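Home Products Flooring Spare Parts Contact

Resto Tile and Grout Cleaner, 4 L

4 min read

Resto is a mildly alkaline cleaner for glazed ceramic and porcelain floor tiles. It's sold as a concentrate in a 4 L jug with a screw cap and a fold-out handle. Most customers use it for kitchens, laundries, change rooms and shop floors, where ordinary mopping leaves the tile looking fine but the grout going grey.

It is a maintenance product. It will lift cooking grease, soap film, foot traffic soiling and most food stains. It won't take off epoxy haze, paint or cement residue left by a tiler. For those, ask us about the Plandham acid range, and don't mix the two.

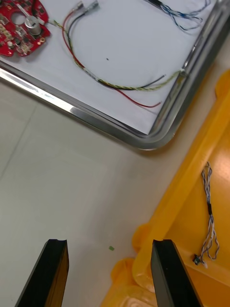 Light grey tile with faint grout lines.

Pale tile shows streaks less than dark tile does, but it shows dirty joints more. If you have a light floor, plan on doing the joints with a brush at least the first time. After that a mop is usually enough between deep cleans.

How to use it

Sweep or vacuum first. Grit left on the floor turns to mud as soon as the cleaner goes down and you end up pushing it into the joints.

For a regular mop, add one capful to a full bucket of warm water. Mop, leave it for a couple of minutes, then go over it again with clean water. Change the rinse water when it goes cloudy.

For grout, mix 1 part Resto to 11 parts water in a spray bottle or garden sprayer. Wet the joints, wait until the foam has gone flat, and scrub with a nylon brush. A stiff brush is fine. A wire brush is not — it leaves metal behind that rusts in the joint, and you'll be back here buying a colour sealer. Rinse twice.

Do a small patch behind a door or under the fridge before you start on the whole floor, particularly if the grout is coloured.

Where not to use it

Marble, travertine, limestone and terrazzo. Unsealed terracotta. Timber, cork and linoleum. Bare aluminium door tracks will dull if the cleaner is left sitting on them, so wipe them down when you finish.

Don't mix it with bleach or with any acid cleaner. Wear gloves and keep the floor closed until it's dry.

Coverage

One jug makes 54 buckets at the regular mop rate. Grout work goes through it faster, and how much faster depends on the size of your tiles. Small mosaic has a lot more joint in it than a large format floor.

What's in the carton

Each carton holds 2 jugs and one measuring cap. Spray bottles and brushes are sold separately. Single jugs are available at the counter but we don't ship them on their own. The freight costs more than the cleaner.

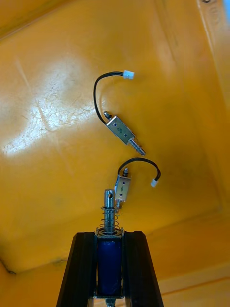 Page last changed 4/15/19

Brushes and accessories

Yimyam grout brush: nylon bristles in a narrow V shape, with a threaded socket that takes a standard broom handle. This is the one we sell the most of. The head can be replaced without buying the whole brush.

Yimyam hand brush: same bristle, short grip, for corners and shower bases.

Grusudo trigger bottle: chemical-resistant trigger with fill marks moulded down the side. The cheaper supermarket triggers tend to seize with alkaline cleaners, so if you're going to leave mix in the bottle, spend the extra.

We don't recommend steam mops with Resto in the tank. Use them with plain water afterwards if you like.

Storage

Keep the jug upright with the cap on, out of the sun and away from food. The concentrate keeps well unopened. If it gets very cold it can separate into two layers — bring it indoors overnight and turn the jug over a few times, and it's fine to use. Mixed solution should be used the same day. It loses strength and starts to smell stale.

Common questions

Will it whiten my grout? It will get it back to its own colour, if the darkness is dirt. Grout that was installed grey stays grey. Grout stained right through will need a colour sealer or raking out.

Can I use it on a sealed floor? Yes, at the mop rate. The stronger grout mix will wear a topical sealer over time. Penetrating sealers hold up better.

The floor is sticky after mopping. Too much cleaner, or not enough rinsing. Go over it with plain warm water and change the water often.

Is the label different now? The label was redrawn last November. The formula is the same, and older jugs can be used up with the new mixing chart.

Ordering

Cartons can be ordered through your usual trade account or at the counter. For bulk drums and contract pricing, ask for Raffaele Parisi. Safety data sheets and technical questions go to Ratree Meesuk, who can also look at photos of a problem floor if you email them through with the tile name and the age of the floor.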